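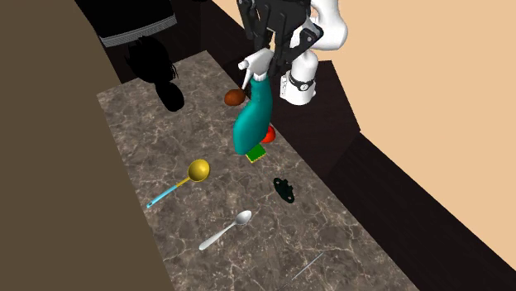 4.2 The list of prohibited articles

The Heveck emergency order gave police the power to stop any person within the assembly zone and to seize any article on a schedule attached to the order. The first version of the schedule was short and covered firearms, blades, fuel and fireworks. The second version, issued in April, added a group of household goods under the heading "containers and dispensers." Most of these can be found in any kitchen. A plastic spray bottle, such as the teal one held over the countertop in Figure 1, fell within the new heading whether it was full or empty, and the order did not ask what the person carrying it meant to do with it. Before April the police had to show intent to cause harm. After April, having the article inside the zone was enough for a charge.

The change had a large effect on who was charged. The Doken court records contain 3,834 charges laid under the order in the three districts in our study. Of these, 629 rest on the "containers and dispensers" heading alone, with no other offense on the charge sheet. We read each of the 629 files and coded the article named by the arresting officer. In 101 files the article was a spray bottle. The rest name water bottles, thermos flasks, garden sprayers, cans and, in a few files, only "a container" with no further detail. We kept these last files in the sample but left them out of any comparison between types of article.

Defendants gave similar explanations across the districts. Many said the bottle held water or a saline mix for rinsing eyes after tear gas had been used. Others said they were on their way to or from cleaning jobs inside the zone. Under the old rule either explanation, if believed, would have led to an acquittal. Under the new rule the court could hear it only at the sentencing stage. Several magistrates in Clerby wrote in their notes that they accepted what the defendant had told them and were still bound to convict. We found no notes of this kind in the Sutherland files, but Sutherland magistrates wrote much shorter notes in general, and we do not treat the difference as evidence of a different view.

Sentencing was less even than conviction. The order set a maximum fine of 2,000 and allowed detention of up to 30 days if the fine was not paid. Clerby courts most often imposed a small fine and returned the article. Sutherland courts more often imposed the full fine, and in those cases the article was nearly always destroyed. Legal aid lawyers were present at most Clerby hearings and at few in Sutherland, where hearings were held in the evening and often listed at short notice. We return to legal representation in Section 5.

Two limits of the data should be kept in mind. The records show charges and do not show stops that ended with a seizure and nothing more. Interviews suggest that such stops were common, above all near the bus station in Clerby, but the order did not require officers to log them. The files also depend on the words chosen by the arresting officer. The same kind of bottle may appear as a "sprayer" in one file and a "dispenser" in another. Where a file included a property receipt, we used the wording on the receipt to settle the code. Where it did not, we used the charge sheet.

The government defended the April schedule as a way to make enforcement simpler for officers on the street. On that narrow point the files support it, as the median time from arrest to charge fell in all three districts. The cost was borne by people whose reasons for carrying an article could no longer be weighed before conviction. The next section looks at how appeals courts dealt with this problem once the order had lapsed.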